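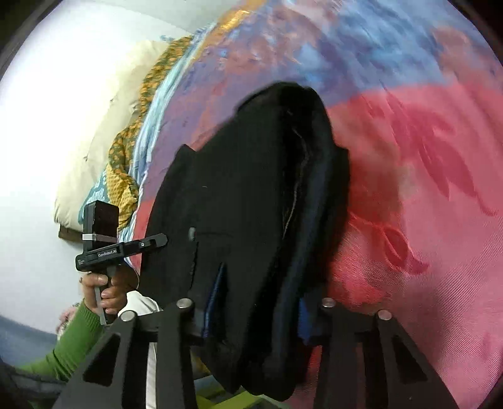 ## Pancartas y tela para la marcha: consejos de taller casero

Escribo estos consejos para el grupo por la paz de Tunent, después de la concentración de julio delante del almacén de Pacheco. El español no es mi primera lengua, así que pido paciencia con algunas palabras.

### La tela

- Una sábana vieja de algodón es mejor que el plástico. Se pinta bien y no hace ruido con el viento.
- Lavar y planchar la tela antes de dibujar. El suavizante no se debe usar, porque la pintura no agarra.
- Para una pancarta que llevan dos personas, cortar a 232 cm de largo y dejar 4 cm en cada lado para el dobladillo.
- Hacer unos cortes pequeños en forma de media luna. El aire pasa por ellos y los brazos se cansan menos.

### Las letras

Primero se escribe la frase con tiza, muy suave, y se mira desde el otro lado de la calle. Si hay que acercarse para leerla, tiene demasiadas palabras. Yo uso pintura acrílica mate con un poco de agua, y un pincel plano. Debajo de la tela pongo cartón, no periódico: el periódico deja tinta.

Las faltas pequeñas se tapan con pintura blanca cuando todo está bien seco. Para las grandes coso un parche.

### Los palos

Usamos tubos de cartón duro, de los que se tiran en las tiendas de alfombras. Antes de salir conviene preguntar en el ayuntamiento si se permiten palos de madera; en Malldale no los permitieron y tuvimos que llevar la pancarta en las manos.

### Manchas de pintura en la ropa

1. Con la mancha fresca, agua fría y jabón de cocina, por el revés.
2. Con la mancha seca, raspar con una cuchara y poner alcohol con un algodón. Probar antes en una parte escondida.
3. No meter en la secadora hasta que la mancha haya salido.

### Guardar hasta la próxima vez

La pancarta se enrolla con la pintura hacia fuera, en el mismo tubo, y se ata con una cinta ancha. Escribid la frase en una etiqueta. Iker Palacios tiene todavía unos 100 carteles de cartón para quien los necesite; hay que recogerlos en su casa.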